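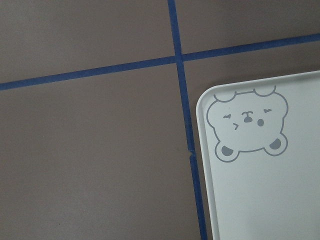 Plomon, 19 April 2022

Spent the whole evening on the table again. I know, I know. But the blue lines are down, the white tray has its spot, and I keep walking past with a cup of tea just to look at it, so I'm calling that a good day.

The color still surprises me. I had it in my head as brown when I picked it, and then in one light it goes sort of pinky purple, and then I turn the lamp and it's brown again. A muted mauve-brown, I suppose, if I had to write it on a label. I like it more than I thought I would. The old top was that orangey pine and everything I put on it looked like it was waiting for breakfast.

So, the tape. One long strip going across, one going down, and they cross, and that gives me four parts to work in. The down strip goes over the across one, and the crossing came out so neat! A proper little plus sign. I was very pleased with myself for a good ten seconds, and then I looked further along and there's the join. There's a thin gap where the table shows through and the lower bit sits a touch to one side of the upper bit, so the line does a tiny hop. I have pressed on it with my thumbnail. I have looked at it with one eye shut. It is not going to move over by itself. I could peel it up and do the whole strip again, but the roll from Higuchi is nearly down to the cardboard and I'd like to keep what's left for the shelf edges. The hop stays for now. The edges are a bit uneven too if you get your nose down there, but who's going to get their nose down there (me, obviously, every day).

What I want from it is simple enough. I sort the seed packets and the buttons and all the little paper things on the same table, and they drift. I start with a nice pile of envelopes and by nine o'clock there are buttons in with the beans. With lines I can say this part is for things I haven't looked at, this part is for things I have, and so on, and the tray is for whatever's going back in the cabinet. The tray takes up most of its part, I'll admit. I tried to talk myself into a smaller one, but it's the white one I already had, it's a decent rectangle, and it wipes clean.

The part at the near left is the biggest by a long way and I'm keeping it for the buttons. There are 1653 of them in the Titness tin, by the way. I counted them over the winter when I had that cough and couldn't go anywhere, and I wrote it inside the lid so I'd never have to do it again. The plan is to go by color first and then by how many holes, 2 or 4, and the ones with a shank on the back can go in a jar and wait. I'd love to have them done by August so I can take the nice ones with me to the coast and sew them on something in a deck chair.

The seeds are more urgent, really. It's the middle of April and I've got tomatoes I should have started weeks ago. I wiped the top down before I laid the tape and there are still a few tiny specks on it, so pale I can hardly find them again once I look away. Dust or grit or something in the finish, I can't tell. I'll go over it with a damp cloth in the morning and see which of them are still there.

Supper was toast, again, standing up. I did mean to cook. I had the squash out and everything, and then I thought I'd just do the one strip first, and we all know how that goes. The squash is back in the pantry looking hurt.

Oh – and the Gruvora catalog came! 293 pages, and I've only let myself read as far as the drawer pulls. There's a set of shallow stacking trays in there that would be perfect, and I've turned the corner down and put the catalog under the bread box where I'll have to make an effort to get at it. I don't need more trays. I've got one tray and I haven't put a thing in the cabinet with it yet.

My knees hurt from leaning on that stool, the one with the bar in the wrong place. I keep meaning to fix a bit of foam on it. Tomorrow: foam, damp cloth, tomatoes, and call about the gutter before it rains again.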